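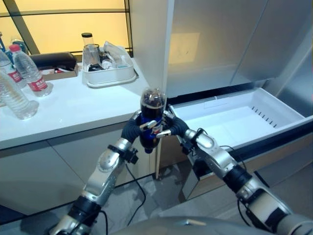 Bottle of cola held upright beside an empty drawer. Fill level is read at the neck.

Storing Large Soda Bottles in a Refrigerator Drawer

Last updated Sun 23 February
Filed under: Kitchen, Cold Storage

This page covers loading plastic soda bottles into a pull-out drawer in a full-size refrigerator. It applies to drawers with solid plastic walls and a raised rim. Wire baskets flex more and are covered on the Umwood basket page.

What you need
A tape measure
A dish cloth and warm water with a little dish soap
A dry towel
A strip of non-slip shelf liner, cut to the drawer floor

1. Empty and measure the drawer
Take everything out and set it on the counter. Pull the drawer to its stop. Measure the inside length, inside width, and the depth from the floor of the drawer to the underside of whatever closes over it. The last figure is usually smaller than the wall height suggests. Write all three down.

Measure the bottle the same way: base to top of cap, then across the widest point. If the bottle is shorter than the clear depth by a finger's width or more, it can stand. If it isn't, it has to lie down.

2. Check the vents
Many drawers have a row of small slots along one wall. These let cold air pass into the bin. Find them before deciding on a layout, and keep bottles a little way off that wall. A label pressed flat against the slots blocks them.

3. Wash and dry
Wipe the walls, the floor, and the underside of the rim. Dry the corners with the towel. Water left under the liner will hold it in place for a day and then let it slide.

4. Check each bottle
Hold the bottle upright by the body with both hands and look at the neck. An unopened bottle shows a small air space above the liquid. Check that the cap is tight and the ring under it is unbroken. Do not grip an opened bottle hard around the middle; the wall gives and soda comes up the neck when the cap is off.

Opened bottles stand. They go in the door rack if the drawer is too shallow. Only sealed bottles lie flat.

5. Load
Lower each bottle base first, with one hand still on the body until it touches the liner. Do not drop it the last inch. For flat storage, place the first bottle along the side wall with the cap toward the front, then alternate cap and base so the shoulders nest. One layer only. A second layer rolls when the drawer stops.

Sort by size if you keep more than one. In the Roltbridge layout used on this site, 500 ml bottles go at the front and anything larger goes behind them. Cans do not go in with bottles.

6. Test the travel
Push the drawer in slowly. If it stops short, a cap is catching. Pull it out again and lay that bottle down. Then open and close it at normal speed and listen for rolling. If something moves, fold a strip of liner and wedge it along the open side.

Weight
Soda weighs slightly more than water, so count 1,000 g for each liter plus the bottle. Compare the total with the drawer limit in the refrigerator manual. Where the manual gives no limit, keep to half a drawer of large bottles and use a fixed shelf for the rest.

Related pages
Cleaning drawer runners
Umwood wire baskets: what fits
Door rack heights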